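Cerkavero Tabletop Flower Set
Section 3: Setting Up and Filling the Vases

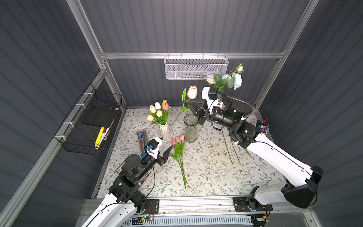

Fig. 3. Arranging in progress: ribbed vase filled, glass vase still to do.

Before you start

Clear more room than you think you need. Stems are long, tables are short, and pencil tubes have a gift for lying exactly where the next tulip wants to go. A patterned mat is fine to work on, though green leaves on printed green vines can be hard to spot. Count your stems before you declare one missing.

Filling the ribbed vase

1. Stand the white ribbed vase slightly off center, leaving space beside it for the glass one.
2. Lay the tulips flat in loose bunches, sorted by color if you are that sort of person.
3. Add seven stems, one at a time. Mixing cream, yellow, and pink is forgiving. All pink is also allowed, but it shows every mistake.
4. Turn the vase a little and look again. Stop when you have made it worse twice.

Note: The ribbed vase takes up to 7 stems. An eighth will go in, but the other seven will take it personally and lean.

Filling the glass vase

5. Stand the clear vase upright on the mat, flared rim up.
6. Pick up one tulip by the middle of the stem - not by the head, however tempting - and lower it in.
7. Let it rest against the rim before adding another. A single stem will slump to one side, and arguing with it wastes an afternoon.
8. Use 3 stems at most. Everything shows through the glass, including indecision.

CAUTION: Do not bend the stems over the rim to shorten them. The leaf will crease first and stay creased.

Peonies

Keep the pale blue peony spray well to the side until both vases are done. It is wider than any tulip and will happily sweep a light vase off the table.

Replacement stems: order part 2655 (Stesis tulip, peach-pink).
Revised May 2024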